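The **Irneck Code** is a voluntary set of rules for robots that take apart or service computers. It was drawn up at Itstead and last revised in July. It has 103 clauses, and over half of them deal with paperwork.

## Scope

The code covers work by a robot arm inside an open computer case, including work close to the processor socket. Clause 15 says a fingertip must not press on the processor or its retention frame unless the step calls for it. How hard a press may be is left to the user.
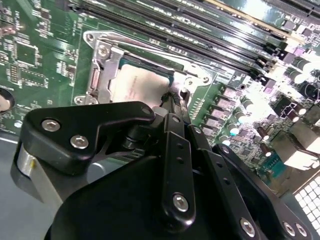
Supporters say this leaves room for different boards. It also means that two workshops can handle the same part quite differently and both claim to comply – a weakness the Peleck review raised and the revision left alone.

The section on layout is firmer. Side panels come off before the arm moves, the case must rest flat, and any fixture has to stay clear of the arm's path. Loose power wires should be noted in the job record, though the code doesn't say what anyone should then do about them.

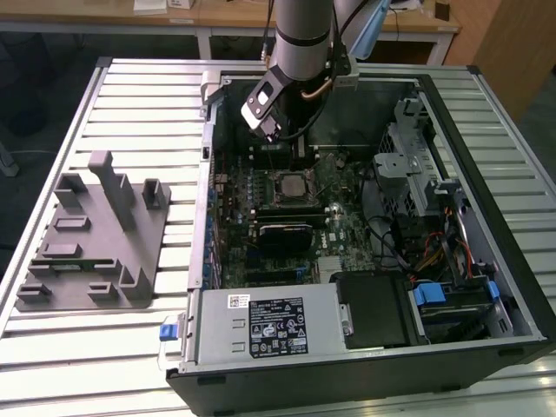 ## Criticism

Fitzsimmons, a repair firm, compared 287 job records and found no clear link between compliance and damage to boards. The authors replied that the records were too patchy to judge. The code sets the format of those records.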